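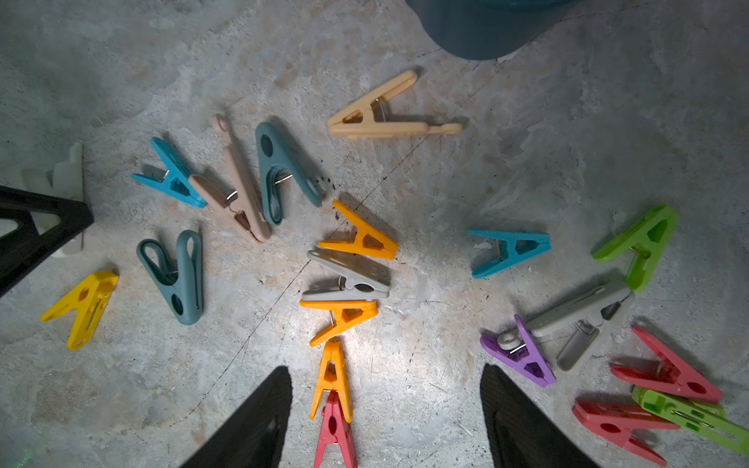 Print this page
E-mail this article

Dropped-grip fault

A dropped-grip fault is what we call it when a robot gripper reports that it's holding something and it isn't. I'm writing this entry because I've spent more of my working life on it than I'd like, mostly with clothespins, and the old page was two lines long!

Cause

The controller on our Hanard arms guesses at a grip from motor current. If the fingers meet resistance, it says "held." Trouble is, a clothespin has a spring in it. Pinch one across the handles and it pushes back nicely, the current climbs, the arm is happy, and then the jaws open, the thing twists and off it goes (Yayra Nutsugah once found one behind the compressor). Pins lying on top of each other are worse, and a concrete floor gives the fingertips something hard to scrape on, which also reads as resistance.

The Bawa run

The case people usually ask me about is the Bawa run, in November. The log showed 2432 picks and a clean finish. Fiifi Tsikata went through the recordings and found 303 of those were empty fingers carrying air to the bin. The software raised error 7 for every one, and a filter I'd written myself was throwing error 7 away. That still stings a bit.

Safety

An arm that thinks it's loaded moves slowly, and people get used to slow. After a reset it goes back to full speed, and Cecilia Laryea got a bruised wrist that way, reaching in to clear a pin. We now wait 20 seconds after any reset and keep the gate shut.

See also: Orkard finger pads; false contact

Print | E-mail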